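Ticket 111 – Test tube rack, small teaching lab
Opened by: Guadalupe Varela
Assigned to: Teodoro Galindo
Status: Open

Guadalupe reports that tubes won't stand straight in the wooden rack on the white table and wants a replacement from the Kurkano catalog. She says the rack has warped since February. I have my doubts. Varnished wood doesn't usually move that much indoors, and the last "warped" rack we threw out was fine.

Checked the tubes first. We have two kinds in the drawer, the old Barrera ones and the narrower Tenitz ones that came in a pack of 20. My bet is that the narrow ones are the whole problem.

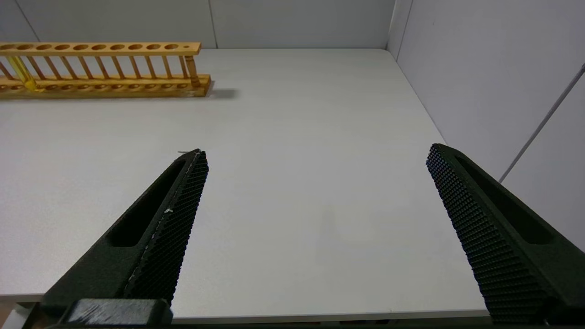
Rack on the white table, one tube of yellow liquid at the left end.

The tube leans a little, I'll give her that. It doesn't tell me the wood is bad. A thin tube in a wide hole will lean in any rack you buy.

Update from Danica Tóth: put a straightedge along the top rail and found no gap. She still thinks we should order. I don't see why.

Next step: Guadalupe to try a Barrera tube in the same hole. If that one leans too, I'll sign for the new rack. Not before.

T. Galindo, September 9, 2018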